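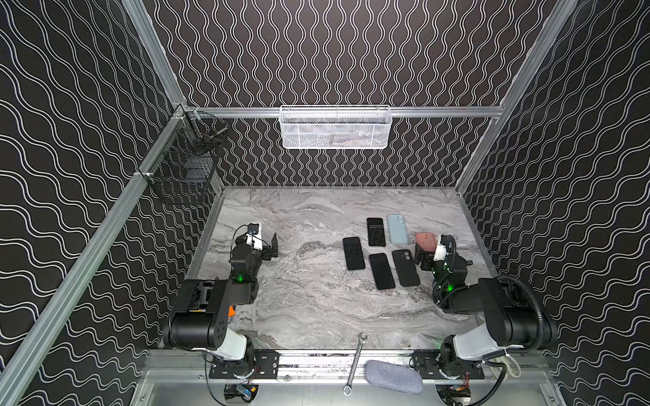

Old Phones, Sorted: The Gallery

Kimari collects used phones from homes and small offices, sorts them, and passes them on for reuse or for parts. The last collection ran through December and brought in 2,112 phones. This gallery covers the main stops between the drop box and the shipping shelf. Photos and captions are by Vaida Org, with notes on sorting from Ehab El-Sayed, who runs the bench.

Click any picture for the larger version. Captions are repeated here for people using the text-only page.

Drop box, front entrance
The box takes phones only. Chargers and cables go in the bin beside it, which is emptied every evening.

Drop box, open
One afternoon's phones before unloading. Many people leave a note with the model and the passcode, which saves a lot of time later.

Intake desk
Each phone gets a paper tag with a number. The tag stays with it until it leaves the building.

Tag roll
We switched to a wider tag this winter. The narrow ones tore when they were pulled off the back.

Swollen battery bucket
Sand at the bottom, lid beside it. Anything with a lifted screen or a bulging back goes in here before it goes anywhere else.

Sorting tabletop
Gray and white with a marble pattern, polished-looking, and easy to wipe down. Dark phones show up well on it – pale ones take a second look.

Face up or face down
Phones come to the tabletop both ways. Face up, you check the glass first. Face down, you check the case and the camera.

Wall panels
Black with white double wavy lines. The lines run up and down on the back wall and on a slant along the two sides.

Baskets
White mesh in the middle of the back rail, black wire in the back-left corner. The holes in the white one are six-sided.

Case removal
Cases come off before grading. Rubber ones peel, hard ones need a thumb at the corner. Ehab starts at the camera end.

Box of cases
Clean cases are matched by model and offered free at the front desk. The rest go out with mixed plastics.

SIM tray pins
Kept in a jar lid taped to the bench. Paper clips work too, but they bend.

SIM cards
Cards go back to the owner if there is a name on the tag. If there is no name, they are cut in half.

Cleaning station
Dry cloth, soft brush, wooden toothpick for the charging port. Pocket lint is the usual reason a phone is marked "won't charge."

Charging shelf
Up to 40 phones at once. They stay here overnight if the battery was fully flat when they came in.

Grading card
A is no marks, B is light wear, C is cracked but working, D is parts only. The card is printed on both sides so it can be read from across the bench.

B grade, close up
Fine scratches near the lower edge. This is what most phones look like after two years in a pocket with keys.

C grade, close up
A crack from the top corner down to the middle. The touch screen still works, so it stays out of the parts tray.

Reset bench
Every phone is erased before it moves on. Phones still locked to an account go into the yellow tray, and we write to the owner if we can.

Yellow tray
We hold locked phones for 14 days. After that they are moved to parts.

Parts drawers
Screens on the left, cameras in the middle, buttons and small screws on the right. The labels are Vaida's handwriting.

Screw mat
A magnetic mat with a grid. One square for each step, so the screws go back in the order they came out.

Zedley trays
Foam trays from Zedley, with the slots cut by hand to fit the larger phones. The offcuts are used as corner padding.

Packing
Phones for reuse are wrapped one at a time and packed standing up. A full carton holds 100.

Shipping shelf
Cartons for Barros on the upper level, parts for Bideno on the lower. Pickup is at 4 p.m.

Empty cartons
Returned flat and used again until the corners go soft.

Bringing in a phone
The box is open whenever the front door is. Please sign out of your account, take off the case if you want to keep it, and write the passcode on a slip of paper if the phone still has one. Tablets can be left at the intake desk. We do not take laptops.

Back to all galleries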